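Accueil > Jeux de société > Jeux d'ambiance

Tatent, le jeu des potins de stars
Éditions Anden
33 € – En stock

Vous connaissez sûrement quelqu'un qui lit les pages people chez le coiffeur en jurant qu'il ne les lit jamais, et qui sait pourtant très bien qui a quitté qui, sur quel yacht et dans quelle robe. Tatent a été pensé pour cette personne-là (et pour vous aussi, allez, on est entre nous !). Autour de la table, chacun incarne l'attaché de presse d'un couple de célébrités, et il s'agit de garder ses secrets le plus longtemps possible tout en laissant filer ceux des autres.

Le jeu est signé Hortensia Rivadeneyra, qui a longtemps tenu une chronique mondaine avant de passer aux jeux de société, et cela se sent à chaque carte. Les fiançailles annoncées trop tôt, les retrouvailles à l'aéroport, l'ex qui débarque à l'avant-première avec de grandes lunettes noires : tout y est, avec beaucoup de tendresse pour ce petit monde et sans une once de méchanceté. Les vedettes sont toutes imaginaires, ce qui évite les disputes entre fans à l'heure du dessert.

Les dessins sont de Precious Shabalala, et nous avouons un faible pour la carte du chanteur Plomer, surpris en peignoir devant son hôtel, un croissant à la main. Il a d'ailleurs droit à sa propre affiche au dos du livret de règles.

Comment se déroule une partie

On distribue les couples, on pose le paquet de rumeurs au milieu et l'on choisit un rédacteur en chef pour la première manche. À son tour, chaque joueur chuchote un potin à son voisin, vrai ou complètement inventé. Le rédacteur décide ensuite ce qui fera la une. Si votre couple s'y retrouve, il faut improviser un démenti, et c'est là que les plus timides se révèlent, croyez-nous ! Les parties s'enchaînent volontiers, et l'on finit souvent par tutoyer des gens que l'on vouvoyait à l'apéritif.

Dans la boîte

80 cartes Rumeur
10 cartes Couple
1 carnet de démentis
1 livret de règles en français et en espagnol

De 2 à 10 joueurs. À deux, nous conseillons la variante « Face-à-face » expliquée à la fin du livret.

L'avis de nos clients

« Offert à ma belle-sœur en janvier, elle l'a ressorti tous les week-ends depuis. Mon mari, qui ne s'intéresse à rien de tout cela, ment comme un arracheur de dents. » Yolanda Cabrera

« Très drôle, surtout à plusieurs. Je retire une étoile pour le carnet, un peu mince, on arrive vite au bout. » Eliécer Cárdenas

Livraison et retours

Votre boîte part de notre atelier bien emballée, avec un petit mot si c'est un cadeau (indiquez-le simplement dans le champ « message » au moment de la commande). Vous avez changé d'avis ? Renvoyez-la-nous sous film et nous vous remboursons.

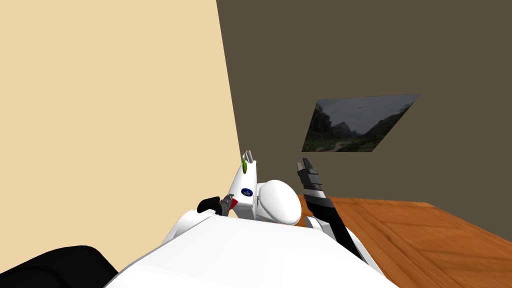 Une question sur ce jeu ?

Écrivez à Marleny Escobar depuis la page Contact, elle répond à tout le monde, y compris aux demandes de précision sur les règles un samedi soir.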